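階段まわりの机の配置と、コンクリート床の塗装について

掲示板トップ ＞ 作業場・事務所の内装 ＞ 相談
投稿順に表示

1　投稿者：梁見え天井
2024年4月16日（火）
作業場の一角を事務スペースと兼用にしています。天井は白い波板で、梁がそのまま見えています。左手に濃い色の木の階段があって、斜めの天井面には直管の照明が付いています。その手前に小さい白いテーブルと白いスツールを置いて、細かい物の仮置きに使っています。
相談は次の件です。
・テーブルの位置はこのままでいいか
・電話を置いている机の上をどう整理するか
・床を塗るかどうか
壁の工事は考えていません。10月に棚を入れる予定があるので、床を塗るならその前に済ませたいです。
全体の様子を貼ります。

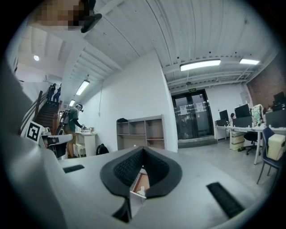 2　投稿者：もくねじ
天井が高く見えていいですね。
テーブルは階段の下り口からもう少し離したほうがいいと思います。上から荷物を抱えて下りてくる人は足元が見えません。うちは下り口から1322ミリ空けています。半端なのは、柱の位置に合わせたらそうなっただけです。

3　投稿者：梁見え天井
ありがとうございます。うちは測ったら壁からテーブルの奥の縁までが1623ミリでした。下り口側はまだ測っていません。今夜測ります。

4　投稿者：Jong-dae Gil
私はテーブルを動かすことに反対です。階段の近くに物を置ける台があると、2階に持って上がる物をまとめておけます。離すと結局、段の上に直接置く人が出ます。そちらのほうが危ないです。
スツールだけ、使わないときはテーブルの下に入れたらどうですか。

5　投稿者：もくねじ
＞4
段に物を置くのは別の話で、置かない決まりにすれば済みます。台が通り道にかかっていれば、決まりを作っても当たります。

6　投稿者：Jong-dae Gil
＞5
決まりで済むなら私も困りません。前の職場では貼り紙をしても置かれていました。
通り道にかかっているかどうかは、幅を測ってからの話だと思います。

7　投稿者：ぬかどこ
横からすみません。手すりも木でそろっているので、テーブルも木の天板にすると落ち着くのでは。Skederwoodの小机を使っていますが、軽くて動かしやすいです。脚のゴムは1年で替えました。

8　投稿者：梁見え天井
テーブルの買い替えは今回は見送ります。白は汚れがすぐ分かるので、作業用としては気に入っています。
次に机のほうです。薄いグレーの机に、左から黒い電話、黒い縁の小さい額、オレンジ色の箱の順に並べています。電話のコードが机の前に垂れるのが気になっています。額は「OF NATURE」と文字の入ったもので、丸い絵が付いています。しまう予定はありません。

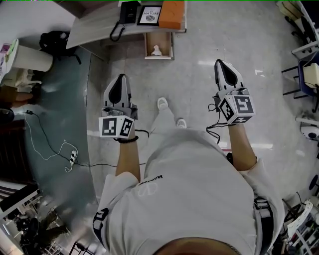 9　投稿者：こより
コードは垂らさないほうがいいです。机の前を通るときに引っ掛けると、電話ごと落ちます。
電話を奥に50ミリずらすだけでもかなり違います。それで足りなければ、机の縁に貼るコード留めを使ってください。Najafiの粘着式は、はがしたときに跡が残りにくかったです。塗装した天板だと分からないので、先に裏側で試してください。

10　投稿者：もくねじ
受話器のコードは留めないほうがいいと思います。巻いてあるコードは伸ばして使うものなので、留めると取ったときに本体が引っ張られます。留めるなら本体から壁に行く線だけです。

11　投稿者：こより
＞10
確かに。受話器のほうは電話の向きを変えて、コードが机の内側に来るようにするのがよさそうです。9のコード留めの件は、壁側の線の話として読んでください。

12　投稿者：ぬかどこ
オレンジの箱は何が入っていますか。中身によっては引き出しに移して、空いた場所にメモを置けます。電話の横にメモがないと不便です。

13　投稿者：梁見え天井
＞12
名刺の予備と切手です。毎日は使わないので引き出しでも構いません。ただ、額と箱で並びの感じがいいので、メモは電話の手前に置くことにします。

14　投稿者：Jong-dae Gil
額は壁に掛けたほうがいいです。机の上の額は、書類を広げるたびにどかすことになります。

15　投稿者：こより
＞14
私は置いたままでいいと思います。小さい額ですし、壁に穴を開けるほどではないです。賃貸かどうかにもよりますが。

16　投稿者：梁見え天井
賃貸です。壁には掛けません。
最後に床です。グレーのコンクリートで、濃いところと薄いところがまだらになっています。目地のような直線も何本か入っています。照明が映り込む程度にはつやがあります。まだらは掃除しても変わりません。油をこぼした覚えもありません。
大家さんには、元に戻さなくていい範囲の塗装なら可と言われています。

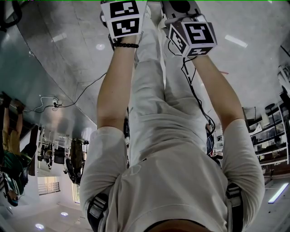
17　投稿者：左官見習い
つやがあるなら、そのまま塗ると密着しないことがあります。水を少し垂らして、しみ込むかどうか見てください。玉になって残るなら、表面に何か塗ってあるか、磨いて締めてあるかです。その場合は目荒らしが要ります。
個人的には塗らないほうに一票です。まだらは研磨した床ならよくありますし、台車や椅子を引く場所は塗膜のほうが先に傷みます。

18　投稿者：ぬかどこ
うちは塗りました。Tivuseroの水性の床用、つや消しの薄いグレーです。明るくなって、落としたネジも見つけやすいです。入り口のあたりだけ2年目に塗り直しました。後悔はしていません。

19　投稿者：左官見習い
＞18
下地は何でしたか。打ちっぱなしで水を吸う床なら、長持ちすると思います。今回の床とは条件が違うかもしれません。

20　投稿者：ぬかどこ
＞19
打ちっぱなしです。水はよく吸っていました。その点は確かに同じとは言えません。

21　投稿者：もくねじ
塗らないとしても、目地のところは一度掃除機で吸っておくといいです。細かい砂がたまると、そこから出てきて床をこすります。
ワックスは勧めません。階段の下で滑るのは困るので。

22　投稿者：Jong-dae Gil
滑りについてはもくねじさんに賛成です。階段の一段目の手前にだけ、薄い滑り止めマットを敷くのはどうでしょう。Skesexの裏がゴムのものを使っています。端がめくれてきたら替えています。

23　投稿者：もくねじ
＞22
マットは端でつまずくので、私なら敷きません。敷くなら両面テープで四辺を留めてください。

24　投稿者：梁見え天井
測りました。階段の下り口からテーブルまでは約1メートルでした。もくねじさんの数字より狭いので、壁側に寄せられるだけ寄せて様子を見ます。撤去はしません。スツールはテーブルの下に入れます。
電話は向きを変えるつもりです。壁側の線は、コード留めを買ってからやります。
水も垂らしてみました。しばらく見ていましたが、玉のまま残りました。

25　投稿者：左官見習い
吸わない床ですね。塗るなら目荒らしからになります。研磨の粉が出るので、棚を入れる前でないと大変です。大家さんの言う「元に戻さなくていい範囲」に研磨が入るかどうか、先に聞いたほうがいいです。

26　投稿者：梁見え天井
聞いてみます。だめなら塗らずに目地の掃除だけにします。マットはまだ迷っているので、敷いている方がいたら端の留め方を教えてください。

27　投稿者：こより
カーペット用の薄い両面テープで留めています。床の砂を拭き取ってから貼らないと、すぐ浮きます。冬は少し付きが悪いです。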